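Motion Planning Developer, Florken team

Come and write planners with us! Hellodside is looking for a developer to join Florken, our open planning and control stack for two-armed robots. You'd own the reach and grasp code: collision checks, joint limits, and the nightly run of 500 simulated tasks, many of them set in furnished rooms with tables and chairs to steer around.

You know C++ or Python well and you like chasing a bad trajectory down to the line that caused it. A robotics degree is welcome but optional. 30 hours a week, Grirberg office or remote, starting in June.

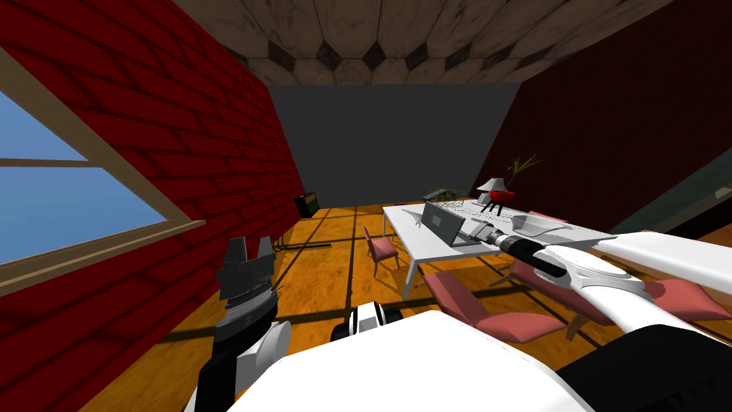
Berisha adds that new people get their first planner change merged within 15 days, and that code review here is friendly but thorough.

Send us a short note and a link to some code you enjoyed writing.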